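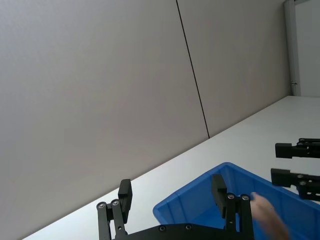
Pale grey wall panels and a white tabletop. Photo: Jalero

FOR IMMEDIATE RELEASE

Jalero to Hand Back Unclaimed Portraits, Including the Ones You Were Hoping We Lost

PRARNIA, September 20, 2026 – Jalero, the portrait studio on Neagu Street, will open its files of unclaimed prints this fall and return them free of charge to the people in them. The files go back almost 20 years. They hold engagement portraits, graduation portraits, family groups in matching denim, and a good many babies who now drive.

The prints were ordered, made, put in envelopes with a name on the front, and never picked up. Studio policy has always been to hold an order for 3 months and then discard it. Studio practice has been to put it in a cabinet and buy another cabinet.

"I wrote that policy myself and I have never once followed it," said Regula Rüegg, who founded Jalero and still photographs most of its family sessions. "You can't put somebody's grandmother in the recycling. I got as far as the bin with one in my first year and had to go sit in the car."

The return program begins at once and runs through the end of December. Anyone who sat for a portrait at Jalero, at any time, can call or stop by and ask whether there is an envelope. Staff will look it up by the name on the original order. That may be a maiden name, a former husband's name, or, in the case of several youth soccer teams, the name of whichever parent was standing closest to the counter.

Balances still owed on unclaimed orders have been forgiven. Rüegg described this as a gesture of goodwill. Xiaoyan Shao, the studio manager, described it as an admission that the invoices were in a different cabinet.

Shao has spent the summer matching envelopes to the appointment books, which before the studio moved its bookings online were kept in pencil. "Regula's sevens look like ones and her ones look like nothing at all," Shao said. "I found a session listed only as 'the tall people.' If you are the tall people, please call."

Customers collecting a portrait will be asked to do two things. The first is to show some form of identification, or failing that, a face that plausibly grew out of the one in the picture. The second is to confirm that everyone else in the portrait would be happy for them to have it. Where a couple has since gone separate ways, the studio will make 2 copies and stay out of it.

Engagement portraits present a particular problem. Jalero will not telephone anyone about an unclaimed engagement portrait. "We tried that early on," said Rüegg. "It was a short call."

For portraits that have faded or picked up a crease, the studio will offer a new print made from the original negative or file at half the usual price. Sun-ja Cheon, Jalero's printer and retoucher, will handle that work. She asks customers to understand that she can repair a crease, a water stain and most color shifts, and that she does not remove people. She would also like it known that the mottled brown backdrop was considered elegant in its day and that she had nothing to do with choosing it.

"People say, can you make it look modern," Cheon said. "I can make it look like the day it was taken. The sweater stays."

The new prints will be made on Cirnard, the heavy cotton paper the studio already uses for its framed work. Standard sizes will be ready in 4 working days. Larger prints take longer, and frames longer still, particularly in the weeks before the holidays, when all of Prarnia remembers at the same moment that it has a mother.

One envelope has already gone home. Zorica Nikolaidis, who brought her sons in for a sitting when both were in grade school, came by in August to book a passport photo and left with a set of portraits she had no memory of ordering.

"One of them is crying and the other one is the reason," said Nikolaidis. "I remember being so angry on the drive home that I decided I didn't want the pictures. Now it's over the piano. They both hate it, so it's staying."

The passport photo came out fine, though she says it has attracted less comment.

Jalero will not post unclaimed portraits online or hang them in the window, despite a number of suggestions that it should. Eun-ji Ra, who joined the studio this year as its second photographer, was among those who suggested it. She has withdrawn the idea after learning that the files include her own middle school portrait, with headgear.

"I came here for a job interview and it was in the building the whole time," Ra said. "They hired me and then they showed it to me. I think the order matters."

Portraits still unclaimed when the program closes will go back into the cabinets. The studio's policy on discarding them remains in force and will be observed exactly as it has been up to now.

How to ask for a portrait

Call or visit the studio during regular hours and give the name the session was booked under, along with the year if you know it. A guess is fine. Please don't send someone else to collect a portrait without letting the studio know first. Envelopes can be mailed within the country for the cost of postage.

About Jalero

Jalero is a portrait studio in Prarnia offering family, graduation and business portraits, passport photos, printing and framing. New orders are ready when we say they are, and we would be grateful if you came and got them.

Media contact: Xiaoyan Shao, studio manager, Jalero, Neagu Street, Prarnia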